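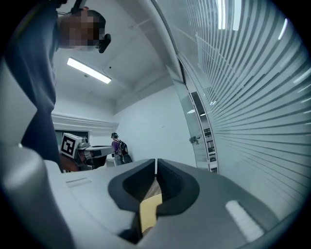 People wanted to pick things up and put them down again (paid, part time)

Prirkance is looking for people to record everyday hand tasks with a hand-held gripper. The recordings go into a learning system which, we are told, will one day tidy a kitchen. We have read a lot of claims like that and would rather hire people who raise an eyebrow at them.

What the job is

You wear a headset, hold the gripper and do a small task: move a sponge, close a box, stack some cups. Then you put everything back and do it again. A shift is usually 50 recordings, and a full set for one task is 500. Our last set came to 503 and we still threw a good many away. More examples are not always better examples, whatever the brochures say.

Shifts start on Monday mornings and run through the week in blocks of 45 minutes, with a proper break between them. You will be on your feet for most of it. The headset gets heavy and the work gets dull. If you have been promised "the future of work" elsewhere, this is mostly sponges.

Who we want

Anyone over 18 with steady hands and some patience. No technical background needed. Left-handers are very welcome, as our present recordings lean heavily the other way. Please tell us beforehand if headsets make you feel sick.

We particularly want people who will say when a task is silly, or when a recording looks fine on paper but no sensible person would do it like that. Uzma Sandhu, who runs the sessions, keeps a list of these complaints and does read it.

What we can't promise

Nobody here will tell you that the robot learns well from your work. Sometimes it does. The Andia trial went badly and we are still arguing over why. You are paid by the hour either way, including when the equipment is being fixed.

To apply

Send a few lines to Shamim Naqvi at the Wijesinghe Building, marked "Gripper sessions". Say which days suit you. No CV, please. Places are for July, and we will reply to everyone.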